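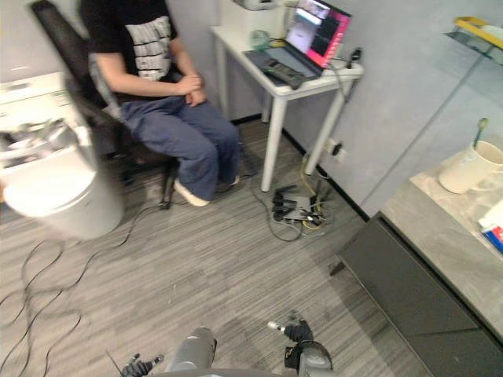

Wotow sync drops every 36 minutes, and I don't buy the "local interference" answer on the last reply. The Nisbridge router was swapped in March and the drops kept the same interval to the minute. Interference doesn't keep a schedule. The laptop on the small white desk is the one I tested with, open and awake the whole time, so please don't send the sleep settings article again.

Status: reopened
Reported by: Inès Leclerc
Assigned to: Benoît Masson

24 December 2025, Masson: Please clear the cache and update to the current client.

Leclerc: Did both. Dropped again at 36 minutes. The log says "session token refused" and then nothing for 56 seconds. Has anyone on your side read the log I attached?

Masson: Passed to the sync team. They suspect the folder is over 1000 files. Can you split it?

Leclerc: It has five files in it. I can split it if you like, but I'd want to know what that's supposed to prove. My guess is token renewal. The Sirnelska account on the same network never drops, and it uses the old login.

Masson: Token lifetime raised on your account. Please retest.

Leclerc: One long session so far without a drop. Leave this open.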